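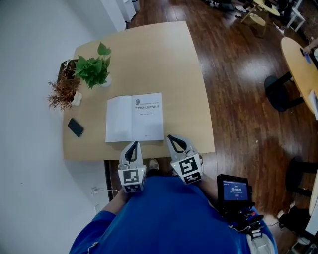
A reader in Vesbridge writes that her new books never stay open on the table, that she has tried a mug on one page and her phone on the other, and that the mug left a ring on chapter two. Could we please do a page on this? We could, and gladly, and while we were at it the whole subject of the reading table crept in, plants and all.

Getting a new book to lie flat

A stiff new book wants a little patience before you ask anything of it. Stand it on its spine on the table, covers closed, and let the front cover down, then the back cover, holding the pages upright between them. Now take a few leaves from the front and press them down gently along the inside with your thumb, then a few from the back, and keep going, front and back by turns, until you meet in the middle. My aunt did this with every cookbook that came into the house, and hers outlasted two kitchens. It takes as long as a kettle does to boil, and a paperback treated this way rarely cracks down the spine.

Don't bend the covers back until they touch each other. I know it's tempting! Glued bindings let go at exactly that spot, and then you have page 464 on the rug and no idea what becomes of anybody.

If the book still creeps shut, lay something long and soft across the top margin. I sew a tube of scrap cotton the width of two pages, fill it with dry rice, and stitch the end closed. It stays put, it doesn't mark the paper, and you can nudge it down as you read. Thick books are fussier. One of mine runs to 906 pages and the left side sits so much lower than the right at the beginning that it rocks; a folded dish towel under the front cover evens things up, and you take a fold out now and then as you go along.

Plants on the same table

I do love a bit of green where I read, and a couple of small pots at the far corner are no trouble at all provided the water stays with the plant. White pots look fresh on pale wood but they hide a damp bottom very well, so carry them to the sink, water them there, let them drain a good half hour, and run a dry cloth around the base before they come back. A saucer is fine. A saucer with a circle of cork under it is better — clay saucers sweat, and you won't notice until you lift one and find the mark.

Heart-shaped leaves collect dust faster than you'd think. Support each leaf from below with one hand and wipe with a damp cloth, no oil and no milk, whatever you may have read. For thin spiky foliage I use a soft dry paintbrush, which gets in between everything and is a rather soothing job on a wet afternoon.

Turn the pots a quarter when you dust. Mine grew so lopsided one November that they were practically lying on the windowsill.

The table itself

Light wood shows every pencil smudge and thumbprint. A barely damp cloth with one drop of dish soap, wiped along the grain, then a clean damp cloth, then a dry one. That's 3 cloths, and I wouldn't skip the last. Ink wants catching early, so blot it and don't rub. For a dull patch on an oiled top, try the tiniest bit of furniture oil on a rag, left overnight, and buff it in the morning (test it underneath first, please, as some finishes go blotchy).

Phones are best off to the side, well away from the watering can and far enough that you have to reach. I get through twice as many pages that way.

Next time: drawers that stick, and what to do with candle ends.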